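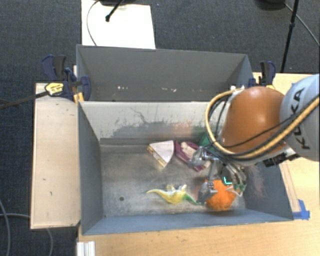 隣の班からは、仕切りの塗装がもう限界ではないか、6月に塗り直したばかりなのに、と言われた。塗り直したのは上側だけで、下半分は手を入れていない。

2023-12-01 箱の整理と点検

灰色の金属箱、2連のまま継続使用。奥は空、手前に小物。恐竜のおもちゃ(黄と緑)、オレンジの毛羽立った丸いもの、ほか色物が数点。恐竜は手前の壁寄り。

仕切りの擦れは下側に集中。濃い灰色の傷が広く出ている。右の壁には赤っぽい筋。中性洗剤で拭いて15分置いたが薄くならず。溶剤はまだ試していない。
底の左寄りの小さな丸穴はそのまま。ふさぐなら裏からテープ。

小物の台帳はObiの表に移した。全部で129点、うち札のないもの2点。札はLulexの在庫がほとんどないので、次はNeltexの布札にするか。毛羽のあるものには糊が効かない。

奥の箱の壁に白っぽい欠けのような跡が二か所。塗装のはがれか、擦れただけか不明。爪でこすって確認すること。

Prusik用の箱は寸法が違うので共用不可。棚の下段へ。

残り:溶剤の試し拭き(目立たない所で)、札の発注、底の穴。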